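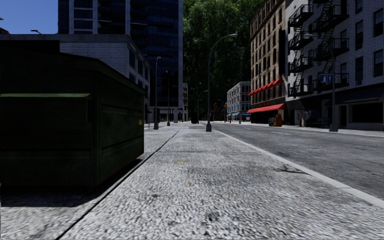 The case for a slower crossing

Print this article | E-mail this article

Every few years the council in Moreten asks people what they want from their streets, and every few years the answers are about parking. I have read the last set of replies, all 247 of them, and parking comes up on nearly every page. Walking is mentioned in passing, mostly by people complaining about other people's dogs.

I think this is a mistake, and I think we make it because walking doesn't feel like transport. You don't buy a ticket for it or pay to insure it. But almost every trip in the town has a walk at one end of it, and a good many are nothing but a walk. The driver who wants a space on Gaseo Road will still have to get from that space to the chemist.

My own complaint is a small one and concerns time. At the signals by the old Rulik works, the green man stays lit for 7 seconds. I am fit enough and I can get across if I set off at once. My mother, when she visits, can't. She gets to the middle and the cars begin to creep. She has taken to going the long way, by the library, and in wet weather she doesn't go out at all.

The usual reply is that longer crossing times hold up traffic. They do. If you give people on foot more seconds, you take those seconds from someone else, and it is better to say so plainly than to pretend that everybody wins. A driver on the Ayaaba road might wait through one more change of the lights on a bad morning. I drive that road myself and would sooner not wait.
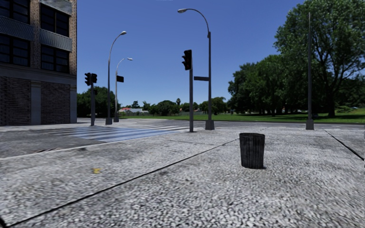 Still, the two delays are not the same. The driver who waits is sitting down, out of the rain, and will get there. The person who can't cross in time either takes a risk or stays at home. Staying at home does not show up in any traffic count, and so it is treated as if it cost nothing.

There is also the matter of where we ask people to cross. In Moreten the crossings were put where the traffic engineers of the day found them convenient, set back from the corners so that cars could turn without stopping. People don't walk that way. They go straight on. Then they are told off for it, or a guard rail goes up to pen them in, and the council pays to have the rail painted.

I would like to see three changes, none of them grand. Lengthen the green man at the busiest junctions. Take out the guard rails and move the crossings to where people already walk. And stop treating the pavement as spare room for whatever has nowhere else to go, whether that is signs, bins or parked vans. A pushchair can't step down into the road and back up again without some trouble, and a wheelchair often can't do it at all.

Some readers will say there is no money. The signal timings can be changed by an engineer in an afternoon. Moving a crossing costs a good deal more, I accept, but the roads are dug up often enough for pipes and cables, and the work could be done while the surface is already open.

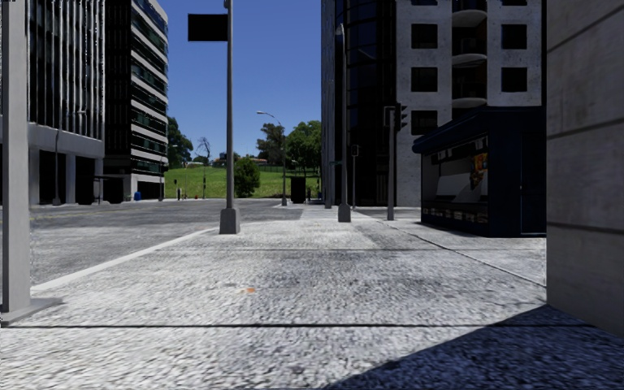

Wide pavements are only half of the job; people still have to get over the road.

The next round of street works is due to be agreed in March. The draft list has 200 parking bays to be re-marked and not one crossing to be altered. Comments can be left at the town hall desk or sent in by post. If you walk anywhere at all, even just from the car to the shop, it is worth writing a few lines and saying which crossing you use and whether you can get over it in time.

Print | E-mail to a friend

Contact us | Copyright Moreten Comment. All rights reserved. | Back to top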